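Gripper closes late – Fangate student team, ticket 46
August, by Ibsa Alemayehu

Since the update, our gripper closes 700 ms after the command. In the log the command leaves on time. I changed the cable and restarted the controller 2 times, the delay stays the same. The wrist camera still sends its picture, with the two black fingers against the blue surface:

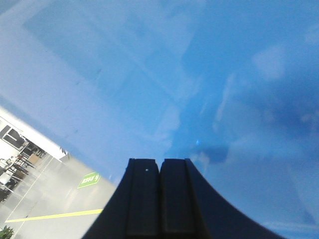

Rowbotham asked whether the delay is also there when the camera stream is off, and which baud rate we set for the gripper port.

I tested it now. Stream off – no delay. Baud rate is the default one. I will lower the stream rate and write the result in this ticket.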